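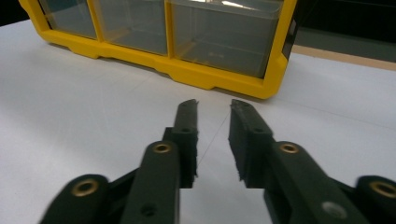

July 2024. Fastener restock, second pass. The Painemal order came in short again: 600 M3x12 pan heads against 1,879 on the June list, and no M3x6 at all. Plan is to sort by length first and by head type second. The clear-drawer organizer with the yellow frame will take the M3 sizes, the wide drawers going to washers. M4 and up stay in the steel cabinet until the labels are redone.

Checked thread fit on six screws from the new bag against the Trekton go/no-go ring. Five passed. One bound after two turns, burr on the lead thread.

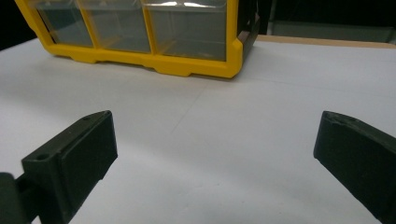 Ajith Salian would sort by head type first. His point is that people come looking for a countersunk screw and will accept the next length up, but never the other way round. Fair for bench work. For the Brindo housings, length matters more, as anything over 12 mm bottoms out in the boss.

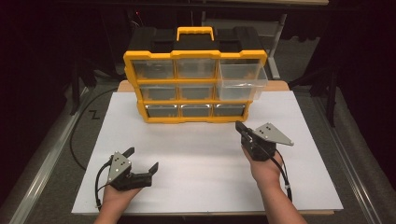 Keeping length first for now. Stainless and zinc not to be mixed in one drawer, even as leftovers. Old zinc M3 to be used up on jigs. 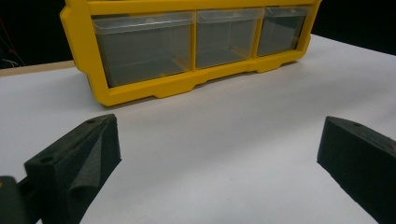

Open: replacement M3x6, ask Oriana about Cistik stock. Re-weigh the 600 bag, almost certainly under count.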